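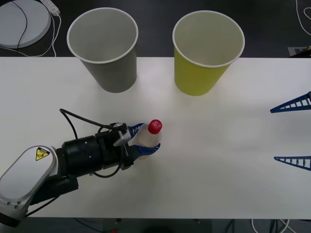
## Ogura paper cups, item 831

A paper cup has one job, and the Ogura does it without asking for praise. It stands up. It takes a drink. It has a rolled rim, so your lip meets something smoother than a cut edge, and the sides taper so the cups stack in a cupboard that was already full.

Colors are gray and yellow-green, both with a white rim and a pale inside. We used to call the second one "Spring Meadow" until Toshiko Iwasaki in our Tirnport shop asked which meadow. It is now called yellow-green.

**Sold in:** sleeves of 20, one color per sleeve

**Size:** 8 oz

**Good for:** water, juice, iced tea, soda poured from a bottle people would otherwise pass around

**Less good for:** the microwave, the dishwasher, a second party

Mixed colors are handy if you have two kinds of drink on one table. Gray for plain, yellow-green for whatever Mio Chiba has put in the punch. Guests will ignore this system by the second round, but you will have tried.

Buy 3 sleeves and shipping from our Wumside warehouse is free. Unopened sleeves can come back for a refund. Opened ones are yours, and so are the cups left on the porch.

Lids are sold separately and come in white only. A black lid is planned for December.

*Dirkimon Table Goods. Prices checked 9/2/20.*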